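Salt secretion in mangroves

Salt secretion in mangroves is the removal of excess sodium and chloride from leaf tissue through specialized glands on the leaf surface. It is one of several ways in which mangrove trees and shrubs keep the salt content of their living cells within limits while rooted in seawater or brackish mud. Species that have such glands are called secretors. Species that lack them are called non-secretors and depend mainly on keeping salt out at the root and on storing what does get in.

Background

Mangroves are not a single plant family. The name covers woody plants from a number of unrelated lineages that grow between the tide marks on warm coasts. Because these lineages took to the shore separately, the means by which they deal with salt differ, and salt glands have arisen more than once. They are found in Avicennia (family Acanthaceae), Aegiceras (Primulaceae), Aegialitis (Plumbaginaceae) and Acanthus (Acanthaceae), among others. The true mangroves of the family Rhizophoraceae, including Rhizophora, Bruguiera and Ceriops, have no salt glands.

All mangroves exclude most of the salt in the surrounding water at the root. The outer layers of the root contain waxy and woody barriers that force water to pass through living cells before it reaches the xylem, and these cells let through little sodium. Exclusion is never complete, however. A leaf loses water to the air all day, and the salt carried up with that water stays behind. Without some outlet or store, the concentration in the leaf would keep rising.

Secretors tend to have saltier xylem sap than non-secretors growing in the same place. The difference is usually taken to mean that glands allow the plant to tolerate a less strict barrier at the root, although the roots of Avicennia are still highly effective at exclusion.

Structure of the glands

A mangrove salt gland is a small group of cells set into or just above the epidermis. In Avicennia the gland has three parts: a few large collecting cells at the base, a single stalk cell, and a cap of secretory cells at the top. The walls on the side of the stalk cell are heavily cutinized, so that salt solution cannot leak back into the leaf around the outside of the gland. Everything passing outward must go through the stalk cell itself.

The secretory cells are packed with mitochondria and have dense cytoplasm and many small vacuoles. Their outer walls are covered by a thin cuticle that stands slightly away from the wall, leaving a chamber in which the fluid collects. Fine pores in the cuticle let it out onto the surface.

In Avicennia, glands on the upper side of the leaf sit in shallow pits. Those on the underside are more numerous and are hidden among short hairs. In Aegiceras corniculatum the glands are larger, with a greater number of secretory cells resting on one broad basal cell. Glands usually become active while the leaf is still expanding.

Mechanism

Secretion is an active process and uses energy. Proton pumps in the cell membranes set up an electrical and chemical gradient, and sodium and chloride are moved by transport proteins that draw on it. Water follows by osmosis, partly through aquaporins. Chemical inhibitors of respiration slow secretion or stop it, and glands exposed to them produce little fluid even when the leaf has a high salt content.

The route that ions take inside the gland is less certain. One view holds that they move from cell to cell through the plasmodesmata, which are plentiful between the collecting, stalk and secretory cells, and are then pumped across the outer membrane. Another holds that they are loaded into small vesicles that merge with the membrane and release their contents outside. The two are not exclusive, and microscopy has given some support to each.
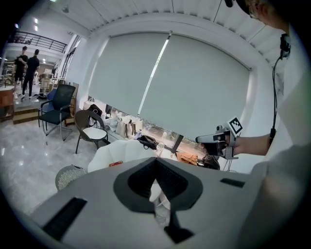

The fluid that reaches the surface is mostly a solution of sodium chloride, with smaller amounts of potassium, magnesium and calcium. It is often more concentrated than seawater. In dry air the water evaporates and leaves crystals, which can be seen with the naked eye and tasted on the leaf. In humid air, or at night, the secretion may remain as droplets. Rain, dew and spray wash the salt off, and some is blown away by wind.

Factors affecting the rate

The rate of secretion depends on the salinity of the root zone. Plants raised in fresh water secrete very little, and the rate climbs after salt is added. The response is not immediate, as salt must first build up in the leaf. At very high salinities the rate levels off or falls, and the plant begins to show signs of stress such as smaller leaves and slower growth.

Temperature, light and humidity also matter. Several studies have found a daily rhythm, though they disagree on its timing. Some report a peak at night and others a peak in the day, and the results appear to depend on species, on growing conditions and on whether leaves were attached to the plant when tested. Leaf age is a further source of variation. Old leaves secrete less, and their glands are often damaged or blocked by fungal growth.

Comparison with other methods

Non-secretors handle surplus salt in other ways. Sodium and chloride are stored in the vacuoles of leaf cells, while organic compounds such as mannitol, pinitol or proline balance the osmotic pressure in the cytoplasm. Leaves may thicken with age as they take up more water, which dilutes the salt. Glycine betaine plays a similar balancing part in Avicennia, so storage and secretion occur together in the same plant.

The shedding of old leaves was long described as a way of getting rid of salt. Later work has questioned this. Salt concentration in leaves about to fall is often no higher than in mature leaves still in use, and the popular account of a "sacrificial leaf" that turns yellow to save the rest of the tree is not well supported.

Methods of study

The simplest method is to rinse a leaf with distilled water, wait for a fixed period and rinse it again, then measure the chloride or sodium in the second rinse. The result is given per unit of leaf area and time. Leaf discs floated on salt solutions are used where more control is needed, with the upper surface covered in oil so that droplets can be seen and their volume measured.

Field measurements are harder to compare, because spray and dew add or remove salt. The Pluvum leaf-wash survey, a small comparative project led by the botanist Nuwan Jayasinghe, sampled Avicennia marina at 17 plots along the Hurerska inlet. Leaves were rinsed at dusk and at dawn, and each plot was visited on five occasions. A summary dated 15/01/2020 reported wide differences between neighboring trees and recommended that at least 25 leaves be taken per plot. Two of the plots, both close to the mouth of the Samarakoon channel, were left out of the final tables owing to heavy spray. The survey did not include Aegiceras.

Genetic methods have become more common. Sequencing of RNA from gland-rich tissue of Avicennia officinalis has identified genes for proton pumps, sodium transporters and aquaporins that are expressed in the glands. How a young epidermal cell is directed to become a gland is only partly understood.

Ecological aspects

Salt washed from leaves returns to the soil or the tide below. The amount is small compared with the salt already present in the mud, and it is not thought to alter conditions at the root to any great extent. Crystals on the leaf surface may have other effects. In humid air they absorb moisture, and experiments on Avicennia suggest that some of this water can be taken up by the leaf, even when the soil is very salty.

Secretors are often found in the saltiest parts of a mangrove forest, including the landward flats where seawater evaporates between spring tides. Avicennia marina in particular grows as a low shrub on ground too saline for most other woody plants. The link between glands and position on the shore is not strict, however. Ceriops, which has no glands, also grows on highly saline flats, while Aegiceras corniculatum is common upstream, where river water keeps salinity low for much of the year.

See also

Halophyte
Crassulacean acid metabolism
Root aeration in tidal plants
Salt bladder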